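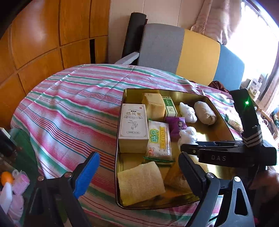 Attachment 1: tray contents

Ticket 471
Subject: First aid tray does not match the contents list
Opened by: Chiyo Fujimoto
Assigned to: Garba Oyewole
Site: Drirkgate day room
Status: Open (reopened once)

Fujimoto, 9:40
The Plumness stock list says the day room tin is complete and was checked in March. I don't believe it. There are cookies in it. The photo is attached. I can see a white box with Chinese characters and a drawing of a hand, a small white-and-green medicine box, two sponge pieces, cotton wool, a rolled beige cloth and a clear packet of white biscuits that says WEIDAN. There's also a purple packet with a cartoon girl on it, and I'm not going to guess what that is. Please tell me which of these the list thinks is "antiseptic wipes, 40."

Oyewole, 10:15
Thanks Chiyo. The list shows this tin as kit type 7, full. Could you refresh the page and check again? Sometimes the old version hangs around.

Fujimoto, 10:22
Refreshed. Same list, same biscuits. I don't see how reloading a page was going to change what's in a tin.

Oyewole, 11:05
Fair enough. I looked at the history. The March check was entered under item 1654, which is the tin at Pelluvberg, and then copied over to yours. So the "complete" mark may belong to the other tin. I've asked Pelluvberg to confirm. In the meantime I've reset yours to "not checked." Marking this resolved.

Fujimoto, 11:12
Reopening. Changing a word on a list is not resolving it. The tin still has food and medical stuff in together. Also "may belong" is doing a lot of work there. Does it or doesn't it?

Oyewole, 1:30
Pelluvberg say they did a check in March and theirs matches the list. I'm satisfied that's where the entry came from.

Fujimoto, 1:41
Did they open it, or did they read you the list?

Oyewole, 2:10
Asked. They read me the list. Someone is going to open it.

For your tin, can we go item by item? What I'd suggest:
Biscuits: out, to the snack cupboard.
Cotton wool: it's out of any wrapper in your picture, so bin it and I'll send a sealed pack.
Sponges: are they for cleaning wounds or for washing up? If you can't tell, bin them.
Rolled cloth: could be a bandage. Can you unroll it?
White box with the hand: the characters are 热风膏. The last one means a paste or ointment, or sometimes a plaster. I'd want to see the back of the box before anyone puts it on a hand or anywhere else.
Medicine box: need the name and the date.
Purple packet: need a photo of the back.

Fujimoto, 2:35
I'm fine with most of that. I'm less sure about binning the sponges, as somebody put them there for something and I'd like to ask the morning group first. The cloth I'll look at when I'm back in the room. I am not reading you a date over the phone that then gets typed in against Pelluvberg.

Also, the list says these kits come in a green case with a zipper. Ours is a gold-lined tin tray. Was this ever a type 7 kit, or did someone at Plumness pick the nearest thing on the menu?

Oyewole, 3:20
Good question. The supplier for type 7 is Abubakar and they've only ever shipped the zip case, so your tin probably got entered as the closest match when the list was set up. I can't see who did it. That would explain the wipes too.

Fujimoto, 3:28
It would explain why the list has them. It doesn't explain how they got checked as present. Did a zip case ever get delivered here?

Oyewole, 3:45
Looking for the delivery slip now. I've ordered you a new case either way. Leaving this open until you've signed for it and sent me backs of packets.

Fujimoto, 3:50
Please put my name on the next check and not "site staff." And take "complete" off the printed copy as well, it's still on the one by the door.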